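Search this site
Search posts, people, tags

Stelau Print Studio

The autumn season of small acrylic-mounted prints is now open to members. We will use this thread to set out how the plates are prepared, mounted and returned. Please read it through before you book a table. 1/

Each member may submit up to two pictures. Files should be sent to Weronika Borkowska at the front office, with the member's name and the title of the work in the message. Prints are made with a white border unless the member asks for full bleed. 2/

The border has drawn some questions. It remains our standard because it leaves room for small errors in placing the print. Members who prefer full bleed should expect a longer wait -- those prints are trimmed by hand. 3/

The studio holds 200 clear plates for the season. All are rectangular and come with protective film on both faces. Please leave the film in place until the print is ready to be mounted. Plates with scratches should go back to the supply shelf with a note attached. 4/

On cleaning: use the soft cloths in the Oltix drawer and the mild soap solution kept beside the sink. Window spray and alcohol must not be used on acrylic. Paper towels leave fine marks that show badly under a lamp. 5/

Prints are placed in the upper part of the plate. The lower part is kept free so that a finished piece can stand in a slotted base or carry a label, as the member wishes. Noemi Ferraro has left a paper guide at each table showing the standard position. 6/

Work on the pale boards only. They protect the tabletops, and dust is easier to find on them. Knives and rulers belong on the green mats at the cutting bench -- two boards were scored in September and have been withdrawn. 7/

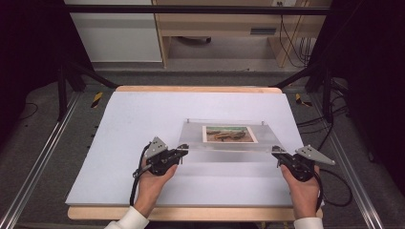
Hardware is fitted last. The small screws are to be tightened by hand, a little at a time, moving from one side to the other. Force at one corner can crack the acrylic, and a cracked plate cannot be repaired. 8/

Handle finished plates by their edges, with one hand at each side. Fingerprints over the print are difficult to remove once the piece is assembled. 9/

Completed pieces rest flat for 24 hours before they are wrapped. Yoon-hee Bang will send a message when yours may be collected. Uncollected work is kept until the end of the season and then moved to storage at the Pitunent building. 10/

A correction to the printed handout: the display rail in the east corridor holds 51 pieces, and the larger number given there is wrong. Places on the rail are assigned in the order in which finished work is received. 11/

Questions about table bookings should be addressed to Bushra Awan. Questions about materials should go to Weronika Borkowska, as before. Replies to this thread are read, but bookings cannot be accepted here. 12/12

Filed under: Studio Notices, Printmaking, Acrylic Mounting, Members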